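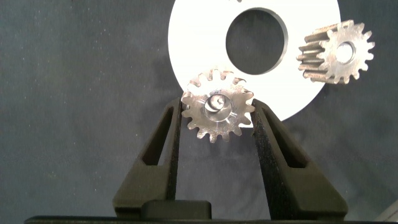 A small metal gear with a larger white disc on dark gray cloth.

What is a spur gear?

A spur gear is a wheel with teeth around its rim. The teeth are straight and evenly spaced. When two gears touch, the teeth of one fit into the gaps of the other. Turn the first gear and the second turns too, in the opposite direction.

Size matters. If a gear with 16 teeth drives a gear with 32 teeth, the larger one makes half a turn for each full turn of the smaller one. It turns more slowly but with more turning force — engineers call this force torque.

A washer has no teeth. It is a flat ring with a hole in the middle. Placed under a bolt head, it spreads the load over a wider area.

Word list
Rim: the outer edge of a wheel
Mesh: to fit together, tooth into gap
Torque: turning force

Text: Mbali Shezi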